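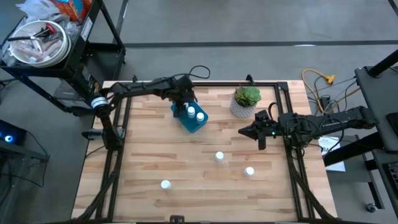
How long does it take to build a table with two arms?

For us it was one winter of evenings. We started in November, when the frame parts came, and both arms moved together for the first time in spring. If you already have the arms and you work on it every day, I think you can do it much faster. Most of our time went into waiting for parts and into cables.

Reading time: 5 min

Where is it built?

In Luter, a shared workshop where members rent floor by the month. Our project has the name Clusument. We are a small group, and all of us have other jobs in the day. You can do the same at home if you have a room with a flat floor and a door that you can close.

Why a frame, and not only a table?

Our first version had the arms clamped to an ordinary desk. When one arm stopped fast, the desk moved a little, and the other arm was then wrong by a few millimeters. Now the arms sit on black aluminum extrusion, which goes all around the wooden top. Extrusion is also kind to people who change their mind. I have moved the left arm 5 times already, and I did not drill one new hole.

Is butcher block a good choice for the top?

It is heavy and flat, and it forgives small crashes. The grain gave us some trouble with the vision in the beginning, because dark streaks were sometimes taken for edges of objects. We solved this with more training pictures. If you want less work, buy a top in one plain color.

Which arms do you use?

They are kits from Zultska, two of the same type. We bought them used. Please check the shoulder joint before you pay for a used arm: hold the base with one hand, move the arm softly with the other, and feel if there is play.

What software runs it?

A program we call Phí. One of us wrote the first part for a different machine, and we changed it so that it sends commands to 2 arms with one clock. It runs on a normal desktop computer. We do not publish it yet, as the installation is still painful and we cannot support other people with it.

What do you practice with?

Small and light things. At the moment these are white cups, small bottles with caps, and a plastic tray to put them in. A cup of this size weighs almost nothing, so a bad grip does not break anything. White on pale wood is also difficult for the cameras, and I prefer to meet the difficult case early.

How hard should the gripper close?

Less than you think. We begin with the lowest force and go up in small steps until the object stays when the arm shakes. I write the value on a paper list for every object. The tips are angled, so the contact is on a small area, and too much force marks soft plastic.

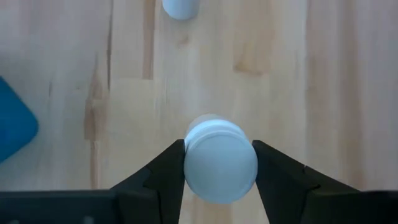

A reader wrote to us that he had the same trouble with round objects until he glued thin rubber on his fingertips, and that he now changes this rubber every 300 grips.

We will try it. I only worry that the rubber will add thickness and we must measure the opening again.

How do you manage the cables?

Badly at first. A cable must be long enough for the farthest position of the arm, plus one hand width more. We tie it loosely along the links and bring it down at the legs of the frame. After tying, move each joint by hand, slowly, to both ends, before you turn on the power.

Is it safe to stand near it?

When the arms have power, we stay outside the frame, and one person has a hand at the stop button. This rule is also for visitors.

Can I come and see it?

Yes, on open evenings of the workshop. Please write first.

Last changed: 07/05/2024

2436 views
3 comments

wirenut_k
Thank you for the part about cables. I made mine too short and pulled a connector out on the first day.

Maple Shed
What did you pay for the used arms? I find very different prices.

tobor88
Please publish Phí even if the installation is painful! Some of us like pain.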